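2025-04-08
Blocks, embossed set, sorting and surface check

Continued with the Rezende box. Kátia Bittencourt's inventory sheet gives 61 blocks. My count agrees, so the discrepancy in the Lillstead packing note is theirs. Emailed Elli Peltonen to have it corrected before the June loan.

Lot number on the box is 786. Nothing matching it on the blocks themselves. Started on the blues. The relief fills with dust in the narrow grooves and the soft brush does not reach the bottom of them. Switched to the stiff nylon brush, dry, light pressure. No solvent until Geltwood confirms what the coating is.

Lighting: flat overhead light is useless for reading the faces. The pattern only separates when one face is lit more strongly than its neighbor. Moved on to one of the teal-blue cubes.

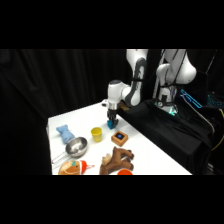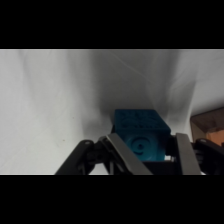

Teal-blue block, two views. Spiral motif on the front face in the second.

Notes on this block:
Front face: raised circular spiral. Could be a stylized swirl or a numeral. Entered as "spiral/numeral?" on the sheet. Kátia reads it as a numeral; I am not convinced.
Top face: curved ridges, dense. Could not resolve the design from the second view. Needs raking light from the left and a closer look with the loupe.
Remaining faces: not recorded yet.

White background is fine for color but the shadowed side goes too dark to read relief. Try the mid-gray card next time. The Brorkico catalog (item 1882) lists a similar set with letters and numerals, but its line drawings are too coarse to match against individual faces.

To do:
Redo top face, raking light.
Rubbings of 4 blocks, soft pencil on thin paper, for comparison with the catalog drawings.
Ask Elli for the second Lillstead tray.
Replace the stiff brush, bristles splaying.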